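Every couple of years somebody decides that the trash bag needs improving. We have had the drawstring, the scented lining, the bag that stretches, and now, God help us, the hook.

I should explain how I got onto this. My brother-in-law swears by hanging his bags on the wall over the wastebasket. You put up a little adhesive hook, you loop the bags over it, and when you empty the bin the next bag is right there at hand height. He told me this system had changed his mornings. I asked what had been wrong with his mornings. He said he used to have to bend down and open a cabinet.

I am willing to believe that bending down is a hardship. I'm 61 and I bend less than I did. But I have been fitting liners into bins since I was tall enough to see over the rim, and getting hold of the bag was never the hard part. The hard part comes next. You have to find which end opens, and then you have to rub the two sides between finger and thumb like a man pretending to count money. Then you flap it, and it fills with air and won't go down into the bin, or you've got the rim covered on one side and it pops off on the other. A hook does nothing for any of that.

What the hook people will tell you is that it saves time. Say it saves 8 seconds a bag. I change the one in my study maybe twice a week, if there have been tissues. I will leave the arithmetic to people who enjoy it, but I doubt I'd get a vacation out of it.

Then there is the question of looks. We spent a century hiding garbage. We put the can under the sink and the liners behind the can, and we taught children to shut the door. Now I'm told to hang black plastic on a clean wall, at the level where my mother would have put a calendar. It goes with nothing. Against a pale wall it looks like a coat that somebody forgot in July.

And the heap! Bags come out of the package folded tight, and once you shake one out it will never be that size again. I have not met the household that folds them back. Open a few, decide you don't need them, drop them on the floor for a minute, and you own a pile that would hide a large dog. The hook is supposed to cure this. My own view is that a person who leaves bags on the floor will leave them on the floor with a hook on the wall, and a person who doesn't will be fine with a drawer.
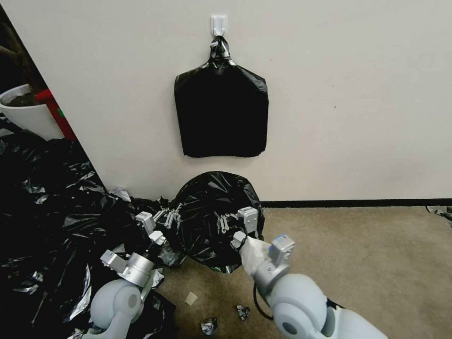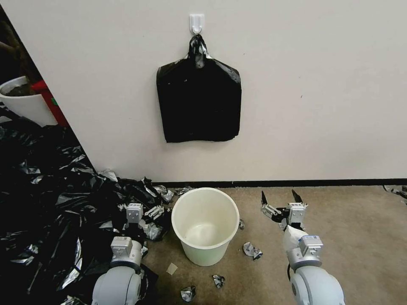
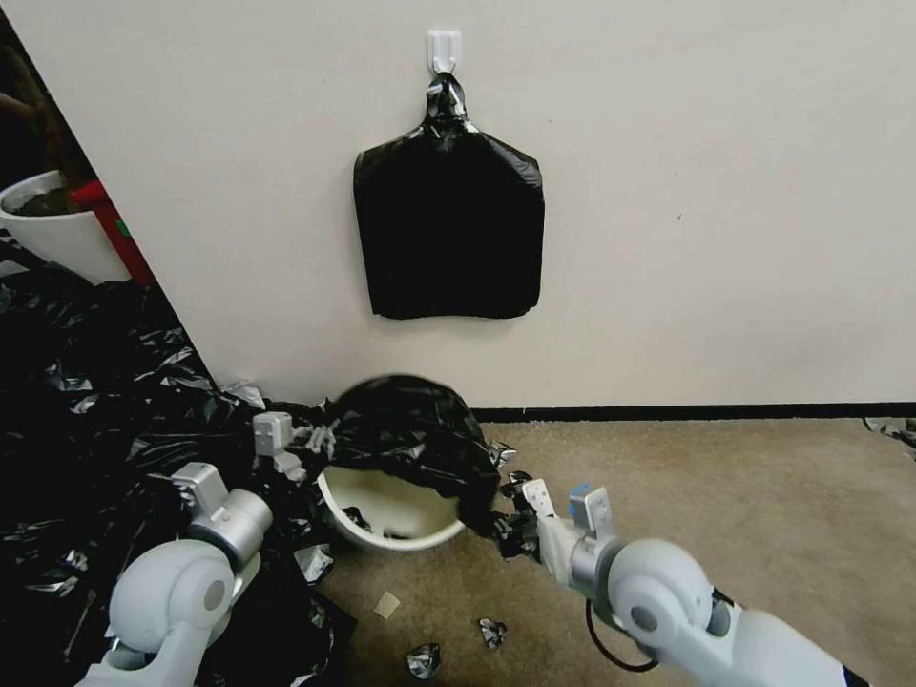 Siu-ming Ko

One hook, one white bin, and as much black plastic down on the carpet as ever. I rest part of my case. Carpet, by the way, is a poor place for a wastebasket in the first place. Every scrap that misses stays where it lands until you get down and pick it off the pile with your fingernails, so there goes your saving on bending.

I'll give the other side what it's owed. If you have a bad back, or a bin in a garage with no shelf near it, a hook is a sensible thing and costs next to nothing. Keeping spares close to the bin is good practice too. My wife does it by laying four or five flat in the bottom of the bin, under the one in use. She has done this for the whole of our marriage without buying anything or calling it a system. You lift out the full bag and the next one is looking up at you. The only flaw is a leaky bag, which teaches you not to throw away soup.

My brother-in-law says I should try it for a month before I complain. I have the hook he gave me, still in its wrapper, in the drawer with the bags.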